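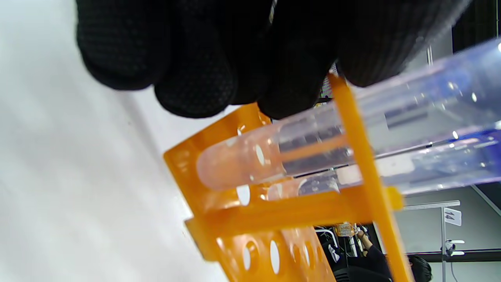

Re: [bench-methods] Plastic racks, tubes sitting crooked

On the rack question from August:

> We are replacing the racks in the teaching lab at Prekdale, 25 to start with.
> The old ones hold the tubes loosely and they lean enough that the
> graduations are hard to read. Is this the rack or the tube? Also, do
> the plastic ones tolerate a hot wash?
> Lama Hamdan

Mostly the rack. Measure the hole in the upper panel against the outside diameter of the tube, below the cap. If the clearance is more than 2 mm, the tube will lean whatever the lower panel does. Check that the lower holes line up with the upper ones – on two of our Netari racks they were offset, and every tube leaned the same way.

For reading volumes, take the tube out and hold it vertical at eye level. With a small volume in a round-bottomed tube I would not trust the printed marks at all. Weigh it or use a pipette.

Washing: we run ours at 60 and have had no trouble. One batch went through at 70 and the crossbars bowed. Those no longer stand flat and are now used for drying only.

I have not tried the Ollov ones. If anyone has hole dimensions for them, please post to the list.

Eren stores bench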